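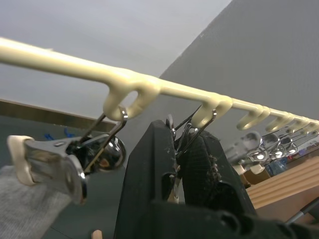 Molded hook bar with chrome spring clip, detail

Gesulton Wall Map Set: The Peru–Bolivian Confederation, 1836–1839

Publisher: Vermeulen
Series: Gesulton Historical Wall Maps
Sheets in set: 20
Sheet size: 95 x 100 cm, portrait
Sheet weight: 430 g
Material: Skutex synthetic map sheet, matte both sides
Printing: full color, one side
Language: English, place names in Spanish
Supplied: rolled, in two Pristholm storage tubes

Overview

The set covers the formation, administration and defeat of the Peru–Bolivian Confederation, with an opening group of sheets on the political situation in Peru and Bolivia before 1836. It is intended for college seminar rooms, military history courses and museum education departments. The maps are drawn to be read from across a room at the level of routes and place names, and at close range at the level of unit positions and elevation figures.

All sheets use the same legend. A printed legend card is packed in the first tube, and the legend is also repeated in the lower margin of every sheet so that a single map can be used alone.

Contents

Sheets 1 to 4 show the republics of the Pacific coast and the altiplano after independence, including departmental boundaries, ports, mule routes and the main silver districts. Disputed or poorly defined borders are drawn as a broken line. Where period sources disagree, the alternative line is given in gray and numbered to a note in the handbook.

Sheets 5 to 8 deal with the fighting of 1835 and 1836 in southern Peru. Yanacocha and Socabaya each have a sheet of their own, with a route map on the sheet before it.

Sheets 9 to 11 are political and economic. They show the three constituent states (North Peru, South Peru and Bolivia), the customs arrangements at the main ports, and the sea routes between Callao and Valparaíso.

Sheets 12 to 19 follow the war with Chile. The first Chilean expedition of 1837 and the Treaty of Paucarpata take up two sheets. The second expedition is treated in more detail, with separate sheets for Portada de Guías, the march north from Lima, the naval action at Casma, and Yungay. Sheet 18 (Yungay) has an inset profile of the ground at Pan de Azúcar hill.

Sheet 20 shows the region after the dissolution of the Confederation in 1839.

Cartography

Base relief is taken from modern survey data and shown by hill shading with contour lines. Rivers are shown in their present courses except where a change is documented. Settlements appear only if they existed in the period, and under the name then in use; the modern name follows in parentheses on first occurrence.

Troop positions are marked by hour where the sources allow it. Positions that rest on a single account are outlined and left unfilled. Strength figures are not printed on the maps. They are given in the handbook with their sources, as the published totals differ too widely to be stated as one number.

Handbook

A stapled handbook of 100 pages comes with each set. It contains a commentary on every sheet, a gazetteer with grid references, a chronology, and a bibliography divided into printed documents, memoirs and later studies. Most of the titles in the first two groups are in Spanish. The handbook can be ordered separately.

Material and handling

Skutex does not tear at the edges in normal classroom use and can be wiped with a damp cloth. It accepts water-based marker, which should be removed the same day. Alcohol-based marker and adhesive tape will damage the printed surface and are not covered by the replacement terms. The sheets must not be folded – a crease in Skutex is permanent.

Each sheet has four metal eyelets, one at each corner. There are no wooden rods, and rods cannot be fitted at a later date. Sheets that have been stored in the tube for a long period should be laid flat overnight, printed side down, before they are displayed.

Changes in the current edition

The Casma sheet has been redrawn with corrected anchorages. The gray alternative line on sheet 3 now follows the numbering in the handbook, which it did not do in the first edition. The color used for North Peru has been darkened to separate it more clearly from the coastal shading. Owners of the first edition can order sheets 3 and 16 as single replacements.

Ordering

The set is sold complete. Single sheets are sold as replacements only, and the sheet number and edition must be stated with the order. The edition is printed in the lower right margin, next to the sheet number. Orders received by noon on Thursday are packed the same week. Institutions may order against a purchase order; private customers pay in advance.

The two tubes ship as one parcel. The handbook and legend card are in tube 1 with sheets 1 to 10.

Related products in this series

Gesulton Wall Map Set: Gran Colombia, 1819–1831
Gesulton Wall Map Set: The Federal Republic of Central America
Pristholm storage tube, single, with end caps
Legend card, replacement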